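Passing the corridor test

2019-09-11

I spent most of May reading the Undholm guidelines for indoor mobile robots, all 34 pages, and I came away less sure of what a "tested" robot is than when I started. The part that bothers me is the corridor rule. A navigation stack has to finish 200 simulated corridor runs with no wall contact before anyone may try it in a real hallway. Fine. I have no quarrel with running the simulator first.

My quarrel is with what counts as a corridor. The rule gives a minimum length and says the walls must be "continuous." It says nothing about doors, carts, wet floor signs or people walking while looking at their phones. So teams build the plainest hallway that meets the wording, and they pass.

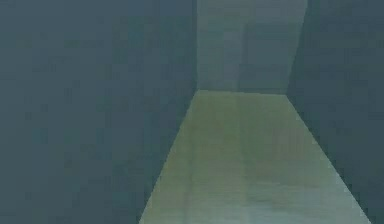 Simulated corridor, looking toward the far wall. Dark side walls, lighter floor, no doors.

Dusow posted 3,052 clean runs last spring and people treated it as news. I asked Saeed Hashemi, who used to write test plans for a living, what he would take from a number like that. "That it can find the middle," he said. He would trade the whole pile for 3 runs with a door opening at a bad moment.

I don't fully agree – repeat runs do catch drift and the odd planner crash – but I can't see why a report is allowed to give the run count and leave out the world it was run in. Ivik at least puts a picture of each test world next to the score. That should be required. So should a list of what was left out.

The comment period on the next draft is still open. I sent in two paragraphs on section 4 and got an automatic reply.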